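How to Descale a Countertop Kettle

Scale is the chalky crust that hard water leaves on the inside of a kettle. It slows down boiling and ends up as flakes in your tea. Clearing it takes one evening and very little work.

What you need

White vinegar or citric acid
A soft bottle brush
A measuring jug

Steps

Unplug the kettle and let it cool. Pour out any old water and shake loose flakes into the sink.

Mix 20 grams of citric acid into 1000 ml of water. If you are using vinegar, fill the kettle halfway with equal parts vinegar and water.

Pour the mix in and bring it to a boil. Switch off and leave it for an hour.
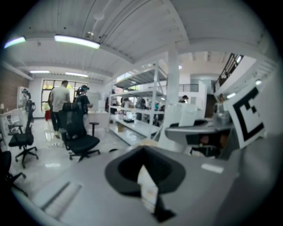
Can I use lemon juice instead?
Bottled lemon juice works on light scale, but you need a lot of it and it costs more than citric acid. Use the juice of three lemons topped up with water, and expect to repeat it.

Empty the kettle and look at the bottom. Brush off anything that is still hanging on. Do not use steel wool — it scratches the metal and the next layer of scale grips harder.

Fill with fresh water, boil, and throw it away. Do this twice. If you used vinegar, a third boil takes care of the smell.

Lift out the spout filter, if yours has one, and soak it in a cup of the same mix for ten minutes. The one on my old Brirken snaps out with a thumb. The Cilik has to be pulled straight up.
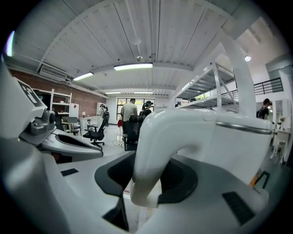
Page last changed: September, by Leilani Nakamura

How often to do it

Once a month is enough in most hard water areas. With soft water you can go three or four months. Emptying the kettle at night slows the buildup more than any filter jug I have tried.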